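Garside Robotics Forum > Bimanual work > Good practice
Thread: Cable slack rules for two-arm cells

tirnetti_fan
Finally wrote up our house rules for soft goods and I'm so happy with them! Short version:
- Leave a service loop at every gripper, long enough for full wrist travel.
- Tape the walk line on the floor and keep feet behind it when the arms are live.
- Both grippers hold before either one pulls.
- Stop at 40 newtons, no exceptions.
Tear them apart please.

skakard_ops
Love this. We run almost the same list at Skakard. I'd fight you on the loops though - a big loop snags on straps. We clip ours down every 5 inches and haven't pulled a plug since April.

tirnetti_fan
Clips are great until the elbow folds hard and the cable has nowhere to go. I'll take the loop.

Flustance
Can't agree with a flat force limit. Mesh tears way before webbing does. Set it per item! Our log is up to 236 items now, and the limits are all over the place.

tirnetti_fan
OK, that one stings, but you're right. Changing rule four to "per item, 40 max."

benchrat1472
What about loose cables on the floor? Not on your list and it should be. Cover them or route them behind the table.

skakard_ops
+1, and closed shoes for anyone near the cell.

tirnetti_fan
Adding both. This is why I post here! Current task:

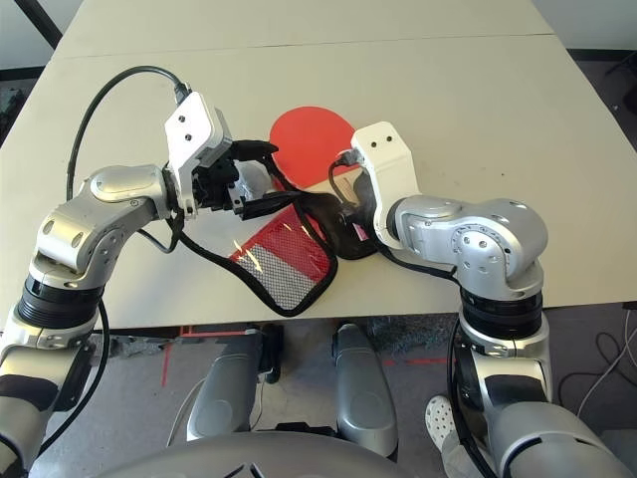
Paddle cover, both grippers on, loop at the left wrist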